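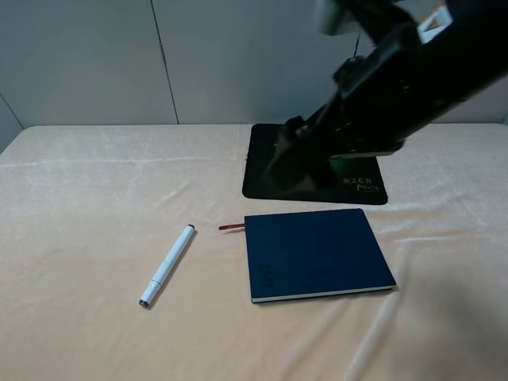 The Pluvmont Luvedach is a tabletop robot arm kit, sold either as a single arm or as a matched pair, and it's aimed at people who want to teach a machine small household and desk jobs without running a factory. I keep this article going for the Nidinia hobby wiki. I've been using the pair at my own table since April, so you'll get the general facts and a fair amount of my own opinion too (the editors here are fine with that, bless them).

Name and background

Pluvmont is the company, Luvedach is the arm. People mix the two up all the time, and the older forum posts call the whole thing "the Seixas arm" after the workshop where the first batch was put together. The mechanical design is credited to Gleice Leite, and the software that comes with it was mostly written by Emerson Paiva, who still answers questions on the user list, usually late at night. Hannelore Prantl wrote the manual. Read it! It's short, it's funny in places, and the chapter on cable routing saved me an afternoon.

What you get

The pair comes as 2 arms, 2 grippers, two power supplies, a bag of screws, one wrench and a stack of clamps. Everything arrives in pieces. The box says 147 parts and I believe it, though I lost a washer down the heating vent and never noticed a difference. You also get a small camera that bolts on near the gripper, plus a bracket for a fixed one if you want a second view of the table. Buy the second view if you can. I tried going without it for a week and spent most of that week guessing.

Building it takes an evening if you've done this sort of thing before, and a weekend if you haven't. I took the weekend.

Everyday use

You teach the Luvedach by moving it through a job yourself and saving the run. Do that enough times, feed the runs to the training program, and the arm starts having a go by itself. Paiva's guide suggests 35 runs for a simple pick and place. I found that fine for a box or a block, and not nearly enough for thin stuff. Pens and markers are a pain – they're narrow, they roll, and the angle of the jaw matters a lot more than you'd think.

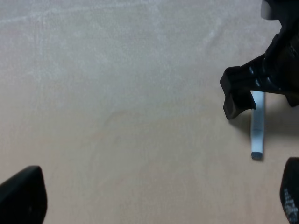 My own tally for marker work is more than 300 saved runs, and I'd still like some more from the left side of the table. Godfrey Kashindye posted a good tip about this on the user list: change the starting spot every single time, even when you're bored and just want to get through the pile. I was lazy about that at first and had to redo a whole batch.

Lighting matters too. The arm throws a big shadow over whatever it's reaching for, and a lamp on only one side makes it worse. I'd put that in the manual if they'd let me.

Things I like, things I don't

The motors are quiet enough that I can have the radio on low. The joints are easy to get at with a screwdriver, and spare fingers are cheap. I also love that you can pause a run halfway through and pick it up again after supper.

On the minus side, the calibration step is fussy and you have to repeat it whenever you move a clamp. The power cords are too short. And the color labels on the plugs are so close to each other that I've marked mine with tape.

Versions

The current one is the second version. Cleiton Trindade keeps a parts list showing which pieces from the first version still fit (most of the brackets do, the wrist doesn't). Upgrade kits are sold separately, and they don't include the wrench, so hang on to your old one.

See also: Luvedach gripper fingers; Luvedach calibration; Pluvmont user list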